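Home | Stories | Poems | Submit | About

The Curtain

My grandmother's name was Miranda, and she left me a curtain. My cousin got the piano, my brother got the car (with 1726 dollars' worth of repairs waiting on it, ha!), and I got one white mesh curtain in a Grommont department store bag, with a note pinned to it that said, "For the window that faces the water."

I live in apartment 22. My window faces a parking lot.

So the bag sat on top of my fridge until November, when Thandeka Msimang from downstairs came up to borrow a can opener and wanted to know what was in it. Thandeka used to sew costumes for a theater and she can't leave fabric alone. She had it out of the bag before I'd found the can opener, and she was holding it up to the light and saying, "Oh, you have to hang this, you have to," and then she asked where the rod was.

There was a rod. I'd forgotten it completely! It had slid down behind the fridge, a skinny gray thing, and I fished it out with a broom handle. We took everything over to the big table in the workroom across the hall, the one with the round edge, and put a clean sheet down first, the way my grandmother always did before she'd let good cloth touch anything. 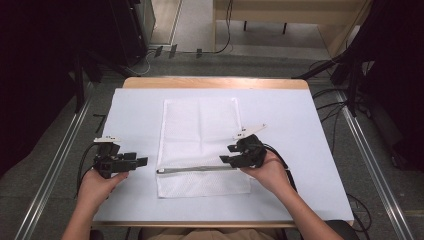

The curtain and its rod, laid out on the sheet.

"It's been folded this way for years," Thandeka said, and ran her finger down the crease in the middle. "Where's the water?"

I told her there wasn't any. I told her about the house in Skomon, and how the kitchen there looked straight out at the bay, and how my grandmother stood at that window every evening at six and wouldn't say what she was looking for. I was eleven before it crossed my mind to ask. She told me she was checking that it was still there. The bay, I mean. As if somebody might have come for it while she was doing the potatoes.
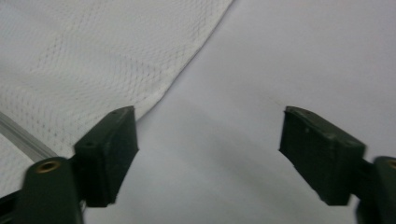 Well, somebody did come for the house, anyway. A company called Plurilon bought up the whole row, and she moved inland to a place with beige blinds, and she took the curtain with her and never put it up. I used to think that was stubbornness. Standing there with Thandeka, smoothing out the hem, I wasn't so sure anymore.

Alper Özkan stuck his head in around then, wanting to know if we'd seen his ladder. We hadn't, but he stayed, because Alper will stay anywhere that people are fussing over something. He listened to the whole story with his coat on. Then he said, "You know the roof has a window."

I did not know the roof had a window.

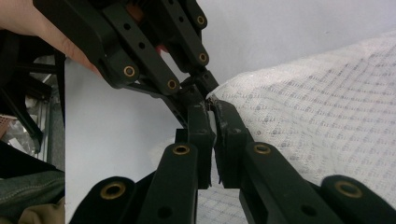 It's on the top landing, past the storage lockers, a square little thing with paint all over the latch. If you stand on the second step and lean left, you can see between the bank and the old hotel, and there, no wider than a ribbon, is the river. I leaned so far that Thandeka grabbed the back of my sweater.

"That's water," Alper said, very pleased with himself.

We hung the curtain that same night. It was much too long, and Thandeka wanted to take it up, but I asked her to leave it. Now I climb the stairs at six, most evenings, and hold it to one side and have a look.

Still there.

14 comments | 31 shares | Next story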